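25/06/2022 — workshop notes, table day

Spent most of the morning on the big white table, which I'd been putting off since January. Emrys wanted it sanded again and I said no, leave it, the matte finish is the best thing about it (shiny tops give me a headache by lunch). So it got a wash with the Kosis cleaner, 40 ml to the bucket, then plain water, then a dry cloth. Ffion did the legs and found one foot screwed in crooked, so that's straight now too.

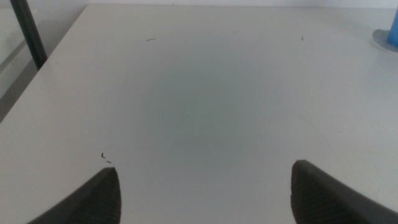 I do like a smooth pale top for sorting small parts, you can spot a dropped washer from across the room! Haf would still rather have a mat down, and we argued over that through a whole pot of tea — no decision. Kevin says there are 2 mats left in cupboard 481 if she wants to try one.

Still to do: felt pads for the feet, ask Dilwyn if the Tirnelton order went in, and find the lid for the cleaner. I had it in my hand at eleven and haven't seen it again.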